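Posted 9 June 2020 by Ro-un Hong and Kenneth Evangelista
2 comments · 49 shares

4.2 The open day as an evaluation setting

Most of the numbers in this paper were collected with no one watching, which is how robots prefer it. In April we gave up that advantage and ran the Tadimon policy as a live demonstration at the department's remote open day. Visitors joined over a video link, picked a task from a short menu, and watched the simulated two-arm cell attempt it. The task was chosen by the visitor, the starting layout by a random seed, and the excuses by the authors.

The menu had two entries: move the cup, and press the button. Both tasks use the same tabletop, and both objects are present whichever one is requested. We had trained on 4,000 simulated episodes and felt well prepared. The visitors' first request was to do both tasks at once, which the menu did not offer and the policy had never been asked to do. 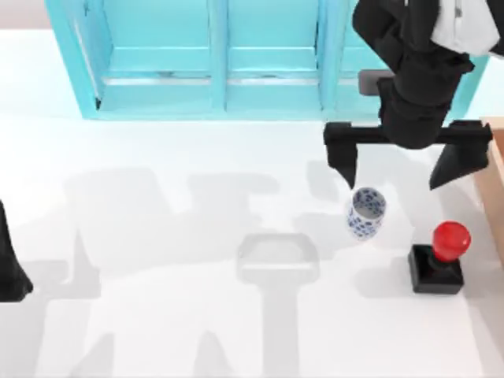
Figure 7. Simulated tabletop during the open-day session. The gripper is open above the patterned cup; the red button is at lower right.

We logged 49 attempts before the session closed. Each was scored by the two of us independently, using the success criteria in Section 3, and disagreements were settled by replaying the simulator state. This last step mattered more than expected. A cup that looks lifted on a compressed video stream may be merely tilted, and an audience that has already applauded is hard to correct.

Visitors also changed how the trials were paced. In the lab runs, a stalled arm is left alone until the time limit. At the open day, a stall of a few seconds brought questions about whether the link had frozen, and on several occasions Evangelista reset the episode early to keep the peace. We count those resets as failures – a policy that needs a host to fill the silence has not finished its task.

The baseline controller, Jurka, was shown in the same session under the same menu. It moves more slowly and hesitates less, and the audience liked it better. We report this preference for completeness and do not propose it as a metric.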